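Lolen: questions we keep being asked

Lolen is a method for teaching a robot arm to open and close furniture it hasn't met before. We put the paper out in December, and the same questions have been arriving ever since, some of them from our own parents. The code lives in the Listus repository. Please read the licence before the install notes.

What does Lolen do?

It learns from people holding a gripper in their own hand and doing the job themselves. A person opens a cupboard, shuts it, and moves on to the next one. The learning part then works out how the hand moved in relation to the door, and tries to make an arm do the same.

Why cupboards?

We wanted something every home has and no two homes agree on. Doors stick, hinges sag, and knobs get put wherever the maker felt like putting them. A cupboard also stays where you left it, a quality we came to prize after our year with the shopping trolleys.

Do I need a robot to collect demonstrations?

No. You need the hand-held gripper, a charged battery and a fair amount of patience. The arm only comes in at the testing stage, when it will find its own ways to disappoint you.

What does the camera see?

A very wide, very round view, with the fingers always in it. We train on the picture as it comes, bulges and all. Early on we spent two months straightening everything out first, and the results got slightly worse. Those months are in the appendix.

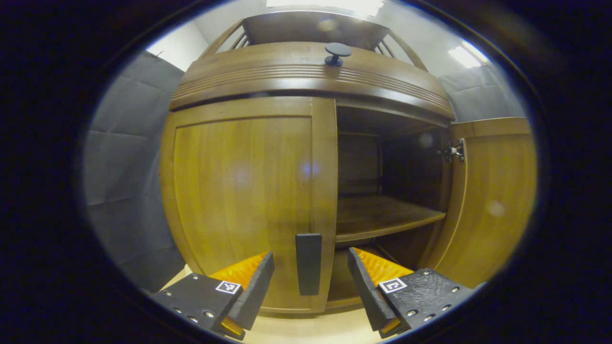

Gripper view of the cabinet with one door open, finger markers at the bottom.

What are the square markers on the fingers for?

They tell us how far apart the fingers are. Each finger carries its own pattern, so the software can tell left from right. Keep them clean. A thumbprint in the wrong corner can spoil a whole demonstration, and you'll only find out at training time.

How many demonstrations does it take?

For a new cupboard of a familiar sort, 11 was enough in our tests. For a sort the model had never come across we used 53. Your own number will depend on how steady your hands are and whether you stopped for lunch.

How well does it work?

Better on opening than on closing. The arm will often push a door nearly shut and then back away, apparently satisfied. Results for each cupboard are in the main table of the paper, including the four we would prefer to forget.

Does glossy varnish cause trouble?

Some. Shiny wood picks up spots of light from the ceiling, and the spots shift as the gripper moves. The model used to treat them as something worth reaching for. Training with the brightness varied at random cured most of this. We still wouldn't bet money on a lacquered sideboard at four in the afternoon.

How is Lolen different from Herath?

Herath plans a path from a 3D model of the furniture, so you need the 3D model. If you have one, use Herath, as it's tidier and quicker. We mostly didn't have one.

And Jellono?

Jellono is our grip controller. It decides how hard to squeeze and nothing else. You can run Lolen without it, though the knobs won't thank you.

Can it do drawers?

Sort of. It pulls them out well enough. It has no opinion on when to stop pulling.

Where do I report a bug?

On the Listus issue page, with the log attached. "It didn't work" is a fair summary of most of our week too, so please add a little more.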